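手持ちグリッパの模倣学習、回数より「机の数」らしいんだけど、みんなの感触は？
カテゴリ：ロボット・自動化 ＞ 学習・データ収集
表示順：古い順

torisara
投稿：12/22/19 10:42
先週Abdul-Rahman Yakubuさんの発表を聞いてきて、それからずっともやもやしてるので書きます。長いです、すみません。
手で持って使うグリッパ（指先がロボット側と同じやつ）で人間が食器を動かして、手元カメラの映像だけからポリシーを学習させる、って話でした。ここまではこの板の人ならおなじみだと思うんですが、面白かったのは比較のところで、
・同じ机で1000回デモを録ったデータ
・30か所の机で録って、合計100回しかないデータ
この2つを、どっちの学習にも出てこない机で試したら、後のほうが勝ったっていうんです。10分の1ですよ！タスクは「ボウルを持ち上げて皿の横に置き直す」だけなので地味といえば地味なんですが、わたし9月からずっと自分の作業台で同じボウルを持ち上げ続けてたので、聞きながら変な汗が出ました。
手元でもテーブルクロスを替えるだけでガクッと落ちるのは知ってたんですよ。でも「もっと録れば何とかなる」と思ってたんですよね……。
同じような比較をやったことある人、いますか？

ねじ山
投稿：11:05
やったことないけど、その評価は何試行？
話はそこからだと思う。

torisara
投稿：11:11
条件ごとに30試行だったはずです。スライドの写真は撮れなかったのでメモ頼りですけど。

ねじ山
投稿：11:19
30かあ。
差が大きければまあ言えるけど、数回ひっくり返ったら話が変わる規模だよね。しかも成功の判定を誰がしてるかで全然違う。皿に当たったけど置けた、を成功にするのか。指がすべったけど結果的に立った、は？そこを動画で出してくれないと自分は乗れないな。
あと「机の数」って言うけど、机を変えたら照明も変わるし、高さも変わるし、立ってる人の足の位置も変わるでしょ。全部まとめて「机」って呼んでるだけじゃないの。

komorebi_ctrl
投稿：11:48
横から失礼。わたしはむしろ、そのまとめて変わっちゃうのが効いてるんだと思ってます。
うちはVekenのアームでやってるんですけど、照明だけ変える、クロスだけ変える、高さだけ変える、ってきれいに分けて録ったデータは思ったほど伸びなかったんですよ。ところが同僚の家と実家と会議室で適当に録ったのを混ぜたら、目に見えて粘るようになった。適当って言っても持ち方は揃えてもらいましたけどね。
（論文にするときはねじ山さんの言う通り分けないと怒られると思います。でも動かす側としては混ぜたほうが早い）

ねじ山
投稿：12:02
「粘る」を数字で頼む。

komorebi_ctrl
投稿：12:06
月曜に会社で見てきます……。

hanten_p
投稿：12:30
自分は半分だけ賛成です。
机を変えると強くなるのは、背景を無視することを覚えるからですよね。手元カメラって画面のかなりの部分を机と床が占めるので、一か所で1000回やると「この模様のこの辺に来たら閉じる」を覚えちゃう。ボウルなんか見てない。前にそれをやらかして、ボウルをどけた机の上で堂々と指を閉じるロボットが完成しました（かわいかったけど）。
ただ、それなら画像側で背景を差し替えてもかなり近いところまで行けるんじゃないかと思っていて、30か所も回る体力があるなら先にそっちを試しませんか、という気持ちです。出張データ収集、腰にきますし。

torisara
投稿：12:41
ボウルをどけた机で閉じるやつ、うちもなりました！！仲間がいた。
背景の差し替えは質疑で出てました。Yakubuさんの答えは「効くけど、魚眼の端のゆがみまで合わせるのが面倒で、そのわりに影が嘘っぽくなる」みたいな感じだったと思います。わたしのメモには「影！」とだけ書いてある……。

hanten_p
投稿：12:50
影かー。あー、それはわかるかも。ボウルが机に近づくと影がきゅっと寄ってくるでしょう。あれを高さの手がかりに使ってる感じがするんですよね、うちのも。単眼だと特に。
そうすると差し替えは影を消しちゃう方向なので、たしかに痛いか。ちょっと引っ込みます。半分賛成から七割賛成くらいに。

ackah_user
投稿：13:22
Ackahの収集キットを使ってる者です。ちょっと別の方向の話なんですが、机を変えたときに怖いのは学習より前の、手先の位置推定のほうじゃないですか？
手持ちだとアームの関節角がないので、映像とIMUから軌跡を復元しますよね。真っ白な机だと特徴点が取れずに飛ぶし、逆に規則的な模様だと隣の模様と取り違えて、すーっと一マスずれたりする。うちはドット柄のマットでそれが起きて、軌跡が机にめり込んだデモがたくさん出ました。
で、飛んだデモは捨てるわけです。捨てたあとに残った「100回」なのか、録ったのが100回なのかで、だいぶ意味が違うと思うんですよ。捨てられやすい机ってあるはずなので。

torisara
投稿：13:40
それは聞けばよかった……。残ったほうの数だと思うんですけど、確認してないです。連絡先はもらったのでメールで聞いてみます。
ちなみにチェックのクロスの場合ってどうです？ずれますか？

ackah_user
投稿：13:58
チェックは模様だけ見てると危ないです。でも魚眼で床とか棚まで入ってると、そっちの遠いものが支えになって案外もちます。あとしわ。しわがあると場所ごとに違う見た目になるので、アイロンをかけないほうがいい（笑）
うちはピンと張ったマットをやめて、くしゃっとした布に替えたら捨てる数が減りました。比べ方は雑なので話半分でお願いします。

ねじ山
投稿：14:10
「アイロンをかけるな」が今日一番の実用情報だな。

maru_bowl
投稿：15:26
初めて書きます。学生です。Gokariの指先を印刷して使っています。
みなさん机の話をされてますが、ボウルの持ち方のばらつきはどうしてますか？わたしは縁を指で挟むんですけど、深く挟む人と浅く挟む人でデモを混ぜたら、ロボットが中途半端な深さまで行って止まるようになってしまって……。机の数を増やすと録る人も増えがちなので、そこで帳消しになりそうで怖いです。

komorebi_ctrl
投稿：15:44
いらっしゃい～。それ、あるあるです！
うちは「指先のパッドが縁をまたいだら閉じる」って口で言ってもダメで、結局みんな同じ動画を見てから始めてもらうようにしました。あと、閉じる前に一瞬止まる癖がある人がいるんですよ。止まってる区間が長いと、ポリシーもそこで止まったまま動かなくなったりする。中途半端な深さで止まるって、もしかして深さじゃなくてそっちかも？

maru_bowl
投稿：15:57
止まってます！！わたしが！！
今デモを見返したら、閉じる前にかなり長く止まっていました。慎重にやろうと思って……。静止区間を間引いてから学習し直してみます。ありがとうございます。

hanten_p
投稿：16:03
慎重な人ほどはまるやつですね。わかるなあ。
間引くときはグリッパの開閉が動いてる区間まで消さないように気をつけて。手先の速度だけを見て切ると、閉じる瞬間がごっそりなくなります（経験者）。

ねじ山
投稿：16:35
ちょっと戻すけど、自分が引っかかってるのは「回数より机の数」っていうスレタイのまとめ方なんだよね。
比較は二つの点しかないわけでしょ。一つの机で1000、たくさんの机で100。じゃあ一つの机で100は？たくさんの机で1000は？四つ揃って初めて、どっちが効いたか言える。今の話だと、一つの机は早々に頭打ちになってて、1000回の大半はただの上乗せだった、でも説明がつく。それは「机を増やせ」の根拠としてはいいけど、「回数はいらない」にはならない。
指が入りにくい浅い皿とか、縁のない板とかだと、回数のほうが効くかもしれないし。

torisara
投稿：16:52
うっ、その通りです。スレタイは盛りました。すみません。
一つの机で100のほうは、たしか棒グラフの端っこにあったような……なかったような……。これもメールで聞きます。聞くことリストが増えてきた。

komorebi_ctrl
投稿：17:08
わたしは「回数はいらない」とまでは思ってないけど、次の週末に何をするかって話なら、同じ机で録り足すより隣の部屋に行くほうに賭けますね。そこはねじ山さんとも揉めないのでは。

ねじ山
投稿：17:15
そこは揉めない。
隣の部屋に行くのに賛成、ただし動画を出せ、で。

Jollorcombe勢
投稿：18:20
Jollorcombeのワークショップでも似た話題が出ましたよ。あっちは布巾をたたむタスクでしたけど、置いてある小物を片づけてから録る派と、生活感そのまま派で割れてました。自分は生活感そのまま派。片づけた机で学習したやつは、横にコップが一個あるだけで挙動がおかしくなるので。
ただ、そのまま派にも弱点があって、指の手前に物が重なるとカメラから隠れるんですよね。手元カメラだとグリッパの本体が下のほうをどーんと占めてるから、ただでさえ見える範囲が少ない。自分は物を端に寄せる程度にしてます。

ackah_user
投稿：18:41
そのまま派に一票。位置推定的にも遠くがごちゃごちゃしてるほうがありがたいです。片づいた部屋は敵。

maru_bowl
投稿：19:30
途中経過です。静止区間を間引いたら、止まらなくなりました！まだ自分の机でしか試していないので、机を替えたらどうなるかはこれからです。さっそく隣の部屋に行ってきます。

hanten_p
投稿：19:38
おお、早い！
ボウルの色も一緒に替えちゃダメですよ、何が効いたかわからなくなってねじ山さんに詰められます。

ねじ山
投稿：19:44
詰めないよ。質問はするけど。

torisara
投稿：21:16
みなさんありがとうございます。Yakubuさんには、捨てたデモの扱いと、成功判定の基準と、一つの机で100回の条件があったかどうか、まとめてメールしました。返事が来たらここに貼ります。
自分のほうは、作業台を離れてクロスを敷いたテーブルで録り始めました。縁を挟んで傾けるところのコマを貼っておきますね。持ち方についてツッコミあったらください。
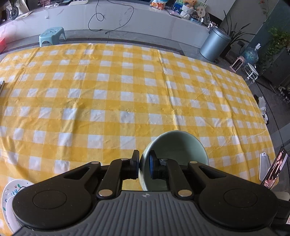 写真：torisara（手持ちグリッパのカメラ映像より）

ボウルは淡い緑の陶器のやつで、左右のパッドで縁を挟んでます。クロスは黄色と白のチェック、しわは伸ばしてません（ackah_userさんの教え）。奥の床とカウンターもこのくらい入ってれば支えになりますかね？あと左手前のお皿の山がグリッパの陰に半分入っちゃってて、これはもう少し離したほうがいいのか迷ってます。

ackah_user
投稿：21:33
カウンターの上がにぎやかで最高です。位置推定はこれならいけそうな気がするけど、飛んだらログください。お皿は離すに一票！

ねじ山
投稿：21:50
この傾きで縁を挟んでると、置くときにパッドの中で回らない？そこの動画も頼む。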